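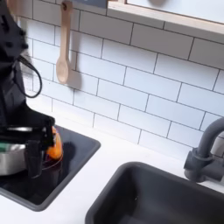 3.2 Where small items end up

Households in the Ploseck sample were asked to put away a mixed set of cookware, cups and produce after a meal. Items left at the back of the counter were the last to be moved, and in 20 of the 103 sessions they stayed there until the end.

Figure 5. Pot, cup and an orange item grouped together on a black surface in front of a tiled backsplash.

Grouping of this kind — cookware beside things that belong elsewhere — was common in small kitchens. Tkachuk reports a similar pattern for shared flats. We coded each group once, by its largest item, and left out any group that took up to five seconds to clear.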